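How do you get kids (and grown-ups) to use the same cup all day at a party?

Hauwa Uzor
Kistport neighborhood board, Home & Family

I'm hosting my mother-in-law's birthday in October and we'll have 30 people in and out of the house from lunch until late. Last year I put out a big sleeve of white paper cups and by four in the afternoon they were on every flat surface I own. Windowsills, the piano, the edge of the tub. Most of them had one sip gone. I filled two trash bags and I still ran out before the cake.

I don't want to go with real glasses, we've got small kids and a stone patio and I've already swept up enough glass for one lifetime. I also don't want to buy a set of plastic tumblers I'd have to store for the rest of the year. So it's paper, but I'd love for people to hang on to theirs. I've tried the thing where you leave a marker by the drinks and everyone writes their name. About half the guests did it, and then my nephew drew on the tablecloth with the marker, so that was that.

Has anyone found something that works with a mixed crowd? Age range is 4 to 61, if that matters. The 61 is the birthday girl and she's one of the worst offenders!

Anjana Roy

Oh I feel this one. We do a big family lunch every summer and I went through the same thing, the marker, the little stickers, even tiny clothespins with names on them (cute, but they fell into the lemonade). What finally made a dent for us was color. I stopped buying all one kind and now I mix them, and I give each family or each couple their own color. People remember "we're green" much better than they remember which plain cup they put down ten minutes ago. The kids get really into it, too, and start policing their parents, which I'll admit I enjoy.

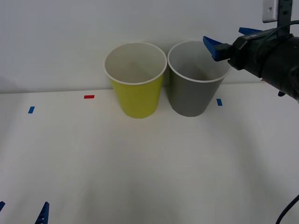 Funmilayo Edet wrote to me after I suggested this on the potluck thread and said color is fine up to maybe six families, but once you get into cousins and plus-ones you run out of shades and folks start arguing over who's light blue and who's dark blue. Fair point! For her bigger parties she does color plus a shelf, meaning each family gets one spot to park their cups when they go outside or want both hands free. I tried the shelf part at our last lunch and it helped a lot. I used the top of a bookcase and stuck a strip of painter's tape along the front with the family names on it. It peeled right off the next morning.

A couple of other things I do now. I write the names myself before anyone shows up, with a grease pencil, and the pencil stays in my apron pocket. And I put out far fewer cups than I used to, with the extras in a cabinet. If there's a tower of clean ones by the pitcher, people will grab a clean one every single time. I do it myself at other people's houses.

Kelechi Iyamu

just buy more cups. they're cheap. it's a birthday, let her leave them on the piano

Ada Marras

I'm going to half agree with Kelechi, I wouldn't spend the whole party chasing cups around. But look at where your drinks are. We used to have ours in the kitchen, and everybody would set a cup down somewhere, wander back in to see what was cooking, and pour a new one. I moved the drinks table outside next to the chairs and we went through a lot less.

Also get a bucket for leftover liquid and put it right beside the trash can. Half full cups in a trash bag will leak all over your floor, ask me about my hallway rug. For the little ones I'd pour half as much as you think they want and let them come back for more. And keep the piano lid closed with a big plant on it!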